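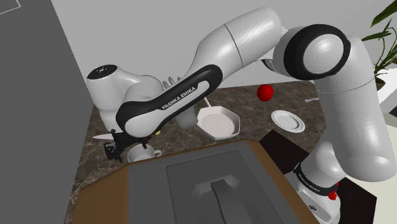 Jinard Test Kitchen: Pre-Purchase Safety Checklist, Countertop Arm
Filled in by: Dace Koppel
Second reader: Jaanus Kļaviņa
Date: 2018-01-21
Status: open, two items holding up the order

Marks used: OK, FIX (we can sort it out before delivery), HOLD (no money goes out until this is closed), N/A.

Comments are mine unless they start with JK. I've left them long on purpose, so that whoever does the next one of these can see how we got to each mark. It's a great project and I want it to go through in one piece!

Section A. Mounting and reach

A1. Counter can carry the base load with the arm stretched out
HOLD
The stone is plenty strong sitting flat, but the base goes near an edge and that is a very different question. We need the loads for the arm at full stretch and during a hard stop, in writing, from Wedeck. If the counter can't take it, a floor pedestal adds 400 to the budget and I have put that amount in as a placeholder.
JK: Ask for the bolt pattern at the same time. I don't want to drill stone twice.

A2. Full reach drawn on the floor plan, with the tool in the gripper
FIX
The first drawing stopped at the wrist. Add the gripper, then add whatever is the longest thing it will ever hold. A table knife held sideways changes the outline a lot more than I expected.

A3. Elbow clearance to walls, shelves and plants
OK
Everyone watches the hand and forgets the elbow. I ran the whole set of moves in the simulator with the wall and the cabinet modeled in, and nothing touched. Very pleased with this one.

A4. No pinch point between the arm and a tall cabinet or panel
FIX
There is a spot beside the cabinet where a person could be caught if they leaned in for a cup. Wedeck can block it off in software, but I would also like the cabinet moved over by 40 cm. Facilities has said yes in principle.

A5. Base cable and controller out of splash range
OK
Controller goes under the pale counter on the far side. Cable run is priced.

Section B. Gripper and items handled

B1. List of items agreed and closed
OK
Cup with a handle, small plate, dish, light utensils, knife, apple. I know, I know, somebody will want to add wine glasses by September. Those come in as a new request with a new checklist.

B2. Knife handling reviewed separately
HOLD
The big one. I love that the arm can put a knife away, and I think it's the task people will want to see most, but a pointed blade in a moving gripper has to be judged as a sharp tool no matter how gentle the arm is. Stopping on contact is no comfort if the point gets there first. What we need before this closes:
Blunt training knife only, until the review is signed.
Reduced speed any time the gripper is holding a blade.
Blade direction fixed in the program so that it faces away from where people stand.
A decision on what happens if power drops while the knife is held.
JK: Agree with all of it. I'd also like a rule that the arm never carries a blade over cups or plates if there's a clear way around. Breakage is cheap, shards are the problem.

B3. Grip on smooth, curved and faceted ware
FIX
Plain fingers work fine on a handle or a utensil. They're less happy on a wide dish with sloping sides. Flastov quoted for 2 sets of soft fingertips and I'd buy both, one fitted and one in the drawer. Small money for a lot of saved crockery.

B4. Gripper holds its load on emergency stop
FIX
Ask for a demonstration with our own plates. A line in a brochure doesn't count.

B5. Food contact parts can be cleaned
FIX
The apple is a practice object for now and won't be eaten afterward. If we ever handle food for real, the fingertips need a cleaning plan and the right paperwork. Budget line left blank for this year.

Section C. Work area

C1. Nothing stored inside the reach that isn't part of the task
FIX
Utensil holders are the usual offenders. Things stand upright in them, they're light, and the forearm passes low. Either the holder gets a fixed, marked spot that the program knows about, or it moves.

C2. Sunken surfaces and appliances marked as no-go for people's hands while running
FIX
People will reach for the appliance at the front of the counter out of habit. A strip of tape on the wood trim would be a start. A light barrier is better and Wedeck has priced one.

C3. Status light visible from every place a person may stand
FIX
A small light low down on a base is hard to spot from the far end. I've added a stack light to the order. Please don't let anybody cut it, it's one of the cheapest lines on the sheet!

C4. Emergency stop within arm's length of the operator and of any visitor spot
OK
One by the door, one at the operator's side. Both are in the quote.

C5. Floor dry, level and clear beside the base
OK
JK: Dark floor, dark shoes, dark cables. Can we get bright cable covers?
DK: Yes, added.

Section D. Money and dates

D1. Quote covers the risk assessment
OK
Wedeck lists it as its own line, so we can see it.

D2. Training included
FIX
The quote has training for 3 people. I'd like the evening staff in there too. They had the best questions at the walk-through, and they'll be the ones alone with it.

D3. Spare parts and repair time
FIX
Ask where the arm is sent if a joint fails, and how long we'd be without it. Ozoliņš might lend us bench space for a backup, Jaanus is checking.

D4. Simulation files handed over with the cell
OK
I pushed hard for this. We can try a new counter layout on the screen before anyone lifts a plate, and every layout mistake so far has been found there for free. Keep this line even if the rest of the quote changes.

D5. Yearly inspection in the running budget
FIX
It was left out of the first draft. Now in, under maintenance.

Open holds: A1 and B2
A1 waits on Wedeck's load figures. B2 waits on the knife review, with Jaanus leading and me taking notes.

JK: Read through and agreed, apart from the cabinet. I'd like to measure again before we ask anyone to move it. Bring the tape.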